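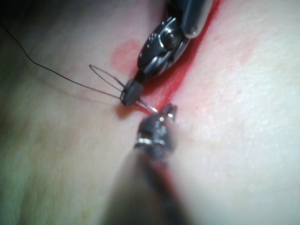 5. Emptying the hopper and closing down

Applies to the Lornwood 336 and 336D ride-on sweepers. Read section 2 before using the machine on public roads or customer sites.

5.1 Park on firm, level ground and apply the parking brake.

5.2 Switch off the side brushes, then the main broom. Let the fan run on for 2 minutes to clear the filter.

5.3 Drive slowly to the skip or tipping bay and stop with the rear of the machine square to it.

5.4 Hold down the green lift button until the hopper reaches full height. The lift stops by itself.

CAUTION: Never stand or reach under a raised hopper unless the safety prop is fitted.

5.5 Press TIP. Wet leaves and grit may stick – use the long scraper, part 1039, from the side of the machine.

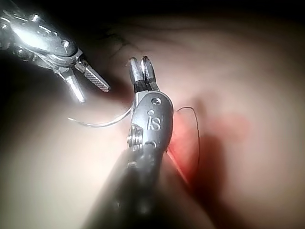
5.6 Lower the hopper fully before moving off. The amber lamp on the dash goes out when it is seated.

5.7 Turn the key to OFF and remove it.

Note: On contract work, write the hours reading on the job sheet before leaving the site. Service intervals are worked out from this figure.

5.8 Hose down the brushes and skirts. Keep water away from the battery cover and the fan inlet.

If the amber lamp stays on, check the hopper seal for stones and repeat step 5.6. If it still stays on, do not sweep. Contact the Pindinham service desk.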